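Kvaran Batch Uploader

Command-line tool for sending a folder of photos to a Gralgate album in one pass. Maintained by Kirsten Kirkegaard and Bjarke Thoroddsen. Last release: Mar 25, 2022.

Requirements

Python 3.8 or later
A Gralgate account with album write access
An API token, stored in the file kvaran.ini

Usage

Run kvaran push with the folder path and the album name. Files are sent in name order, 4 at a time. JPEG and PNG are accepted; anything else is skipped and written to skipped.log.

If the album does not exist, it is created as private. Change this with the option --visibility before the first push – the setting is ignored on later runs.
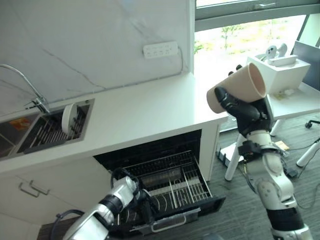

Limits

An album holds up to 200 photos. When a push would go over, the tool opens a second album with the same name and the suffix -2. Captions are read from the IPTC caption field and cut at the server limit. Rotation flags are applied before upload, and the original file is left alone.

Test folder

The Furkthorpe folder holds 819 files for checking a new install. Of these, 46 are duplicates under different names and should be reported by kvaran check. A lower number usually means the hash cache is stale. Delete the cache folder and run the check again.

Known issues

Album names with a trailing space fail with error 400.
Resume does not work on network drives.
The Gindovard import format is read-only; export was planned for July and is still open.

License

MIT. See LICENSE.txt.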